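機械に家事はできるか、七月時点のメモ

七月 / 文:Annelies Postma
読了時間:5分

前回の記事に「食洗機も洗濯機もあるのだから、家事はとっくに自動化されているのでは」という感想が届いた。半分は正しい。ただし食洗機が自動化したのは洗浄工程であって、食器を集め、残渣を落とし、庫内に並べ、乾いたら棚に戻す作業は人間の側に残っている。洗濯機も同じで、衣類の投入と取り出し、干す、畳む、しまうは手作業のままだ。家事の所要時間を実測すると、残っているのはほぼすべて「物を掴んで別の場所に置く」動作である。

この種の動作を専門用語ではピックアンドプレースと呼ぶ。工場では何十年も前から稼働している技術で、目新しさはない。ただし工場のそれは、対象物の形状と位置と向きが事前に決まっていることを前提にしている。部品はトレーの決まった位置に供給され、治具が姿勢を拘束し、ロボットは教示された座標に行くだけでよい。台所にはトレーも治具もない。

私が関わっているTodachの評価でも、この差がそのまま数字に出る。等間隔に並べた物体を一つずつ箱に移す課題は、もう評価課題として機能しない。どの方策でもほぼ通るので差がつかないからだ。同じ物体を容器にまとめて入れ、そこから一つずつ取り出す課題に変えると、成功率は70%まで落ちる。さらに容器を透明なものに替えると45%になる。物体もアームも照明も変えていない。変えたのは置き方と容器の材質だけである。

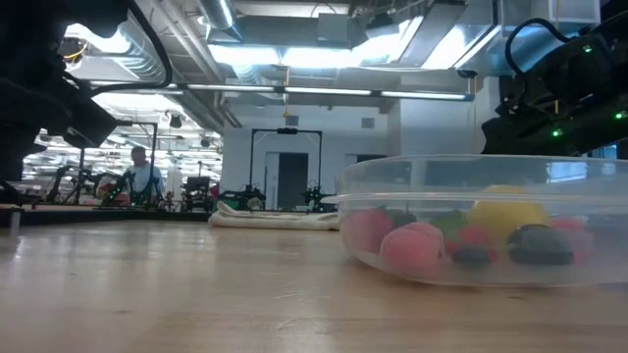 透明容器に入った果物の模型と、二本のアーム。

透明容器が厄介な理由は複数ある。まず深度センサの問題。赤外パターンを投影する方式では、光の一部が壁を透過し、一部が縁で反射するため、壁面の深度が欠落するか、背後の物体の値に置き換わる。点群で見ると容器の壁がほぼ消え、果物だけが机に載っているように見える。この点群で軌道を計画すると、指先が壁に当たる。カラー画像だけで動く方策ならこの問題は避けられるが、今度は天井照明の映り込みが縁に出る。照明が固定の部屋で学習した方策は映り込みの位置ごと覚えてしまうことがあり、作業台の向きを変えただけで縁の高さを見誤る。

次に形状。果物の模型は一見どれも丸いが、把持の観点では別物である。レモンは長軸の両端が細く、端に近いところを挟むと指の間から滑り出る。苺は小さく、葉の部分を挟むと葉だけがたわんで本体が回る。桃は表面が起毛していて摩擦が大きく、多少雑に掴んでも持ち上がる。プラムは表面に光沢があり、把持力が弱いと滑る。青黒いベリーのような小物は、隣の果物との隙間に指が入るかどうかで可否がほぼ決まる。人間はこれらを考えずに処理しているが、それは指が多く、指先に触覚があり、失敗しかけた瞬間に握り直せるからだ。

三つ目は接触の履歴である。一つ取り出すと残りが転がる。つまり最初に撮った画像から全部の把持位置を決めておく方法は使えず、一つ動かすたびに見直す必要がある。最近の模倣学習系の方策は毎秒何度も行動を出し直すので、この点では従来の計画型より向いている。ただし「見直す」ことと「状況が悪化したと認識する」ことは別で、レモンを壁際に押しつけたまま同じ動作を繰り返す挙動はいまだに出る。人間なら容器を傾けるか、もう一方の手で寄せる。

二本腕の構成にすればこれが解決するかというと、まだそこまで行っていない。片方が容器の縁を押さえ、もう片方が取り出すという分担は、遠隔操作で教示データを取る段階では自然に出てくる。しかし学習後の方策では、押さえる側の腕が早く離れすぎることがある。教示者は容器が動かないと確信した時点で手を離しているのだが、その確信の根拠は画像にほとんど写っていない。力覚を入力に加えた版をFahmyのチームが試しており、離脱の早すぎは減ったと聞いている。手元では未確認である。

模型で練習して本物に移るのか、という質問もよく受ける。果物の模型は再現性が高く、傷まず、何度落としても形が変わらない。評価用としては都合がよいが、その都合のよさが限界でもある。本物の桃は押せば潰れ、潰れても画像ではすぐにはわからない。模型で学んだ把持力をそのまま使えば傷物ができる。Liis Dzeneはこの点に厳しく、成功率の欄の隣に必ず「損傷」の欄を作らせる。面倒だが、この欄がない報告書は家事の話としては読めないと私も思うようになった。

工場や倉庫の側はどうか。Ornoddaleの現場で使われているTraddenの仕分け装置は、品種を3種類に絞り、不透明で浅い容器を使い、照明を囲って外光を遮断している。要するに台所の条件を工場の条件に引き戻してから自動化している。これは正しい設計判断で、批判する理由はない。ただ、家庭で同じことをするなら、食器も保存容器も買い替え、置き場所を固定し、窓を塞ぐことになる。

したがって「機械は家事ができるか」に対する現時点の私の答えは、作業ごとに分けて出すしかない。平らな面に離して置かれた硬い物の移動はできる。浅い不透明の容器からの取り出しは、時間をかけてよければ実用に近い。透明容器、柔らかい物、重なった布、濡れた食器は、まだ人がついていないと任せられない。畳んだタオルを畳まれたまま別の棚に移すだけでも、持ち方を誤れば畳み直しになる。

速度の話もしておく。動画で滑らかに見えるものは早回しのことが多い。手元の評価では、容器から一つ取り出すのに人間の5倍の時間がかかる。夜中に勝手にやってくれるなら遅くても構わないという意見もあるが、夜中に一度落としたときに誰が拾うのかという問題が残る。現状の復帰動作は、落とした物が作業台の上にあることを前提に書かれており、床に落ちた物は見えていない。

次の評価では容器の縁に細いテープを巻いた条件を足す予定である。深度の欠落がどこまで戻るかを見たい。テープで大幅に戻るようなら、認識側の改良よりも先に容器の仕様を見直す話になる。結果が出たら数字だけでも追記する。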